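Andside Community Boards > Home & Hobby > Sewing and Mending

Curved needles: worth it or a racket?

patchwork_grump
Reupholstering the seat of a Jarnik armchair I got for 12 dollars in November. The cushion is sewn shut from the outside and I can't get a straight needle in and out without stabbing the foam, the chair, or me. The store wants more for a pack of curved needles than I paid for the chair. Do I need them?

threadbare2000
Yes. Next question.

heltis_hank
No. My grandmother did every seat in the house with a straight needle and a thimble. She also swore in two languages the whole time, so factor that in.

patchwork_grump
I only have the one language but I'm willing to learn.

bobbin_and_weave
Hank, your grandmother was working on fabric she could get behind. On a closed cushion you only have the one side. The needle has to go in and come back out the same way, and a straight one won't do that unless you fold the fabric up to meet it.
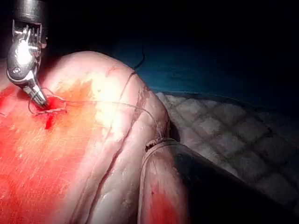 bobbin_and_weave
Ladder stitch is what you want for a closed seam, with waxed thread, pulled snug every third or fourth stitch. Don't push the needle with your fingertips. Hold it in something with narrow jaws, same as the metal instrument up there in the tissue with what looks like a fine curved needle at its tip, and turn your wrist so the point follows its own curve. Small pliers from the junk drawer work fine. Wrap the jaws in tape or you'll chew up the needle.

heltis_hank
Pliers. For sewing. Next you'll tell me to weld the hem.

threadbare2000
I use pliers. I have used pliers on a wedding dress. The marriage is fine.

seam_ripper_700
Mild disagreement on the ladder stitch. On heavy upholstery fabric it gaps when somebody large sits down. I whipstitch it and cover the evidence with gimp. Ugly for an hour, then covered forever.

bobbin_and_weave
It gaps if your stitches are half an inch long. Make them shorter.

seam_ripper_700
My stitches are a perfectly normal length and so is my temper.

patchwork_grump
Update. Bought the curved needles at the Haldane Street place, the smallest pack they had. Did the front edge with ladder stitch and taped pliers. Looks decent. Did the back edge with whipstitch after I got tired. Looks like a baseball.

heltis_hank
Back goes against the wall. Grandmother's rule.

threadbare2000
What thread did you end up with? The shiny nylon slips on me every time.

patchwork_grump
Waxed polyester. It's brown and the chair is green, but the lamp in that corner is terrible.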